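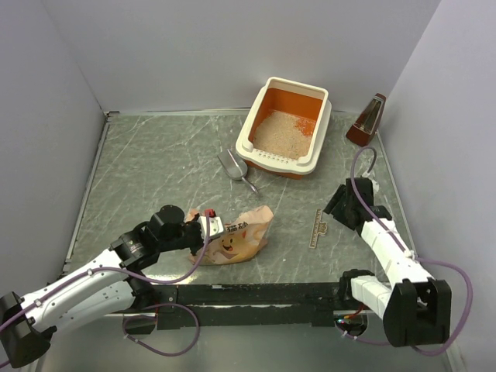

Rosaura Ríos wrote in after the last talk to say that her cat had walked past a perfectly clean box every morning for a month, and could I please start with the box itself this time, before the scooping. So we start with the box. Thank you, Rosaura!

(Wait for people to sit. Ask who has one cat, then who has more. Hands stay up for the second one.)

Opening. I love this subject. I know how that sounds. But a cat who likes the litter box is a relaxed cat, and you can get most of the way there with a tray, a scoop and a bag of litter. The long version of these notes ran to 2,672 words and Dalva Peixoto made me cut it to fit before the coffee, so if I skip your favorite bit, grab me afterward.

The box. Two-part boxes with a snap-on rim are my favorite for beginners. The rim catches a lot of what gets kicked, and it lifts off so you can wash the tray properly. Do take it off! Run a finger under the lip at home tonight and see what's living there. Warm water, plain dish soap, rinse, dry it all the way before the litter goes back in.

Size: longer than the cat, nose to base of tail, with room to turn. Most people buy too small. I did, twice.

How deep. Two to three inches for a clumping litter, and level it when you pour. Litter drifts. A digger will push everything to one end and leave bare plastic at the other, and then the wet goes straight to the bottom and sticks. Give it a shake back to level each time you scoop. Five seconds.

(Slide change. Take a drink of water.)

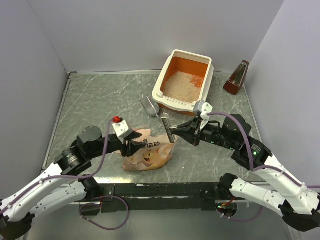
Scooping, then. Twice a day is the goal, once is the minimum, and I do mine at 7 a.m. and again after dinner. Slide the scoop in along the wall, go under, lift, and let the loose litter fall back through slowly. If you shake hard you break the clumps, and the crumbs stay behind and smell. A scoop with slots does the sorting for you. A solid one is good for filling, and for getting into corners, so I keep both.

The bag. Please keep the bag folded over between fills, or tip the litter into a bin with a lid. An open bag picks up damp from the room — bathrooms especially — and damp litter clumps before the cat gets anywhere near it. Pour low, close to the tray, and you get far less dust.

Changing brands. Go slowly. A handful of the new in with the old, a bit more every few days. Rattana Suwannarat asked last time what to do if the cat flat out refuses: go back to the old one and try again in October or whenever life is quiet.

Where it goes. A calm spot, away from the food bowl, with a way out on more than one side if you can manage it. Keep it away from the washing machine too. One spin cycle at the wrong moment and some cats won't go back for weeks.

(If running late, skip to questions. If not, tell the Stododar story, the one with the two kittens and the laundry room.)

Questions. Expect one on scented litter. My answer is plain, always plain, their noses are so much better than ours. Expect one on multiple cats: a box each and one spare, in different rooms.

Handouts are by the door, and Qistina Lau has the sign-up sheet for the kitten evening.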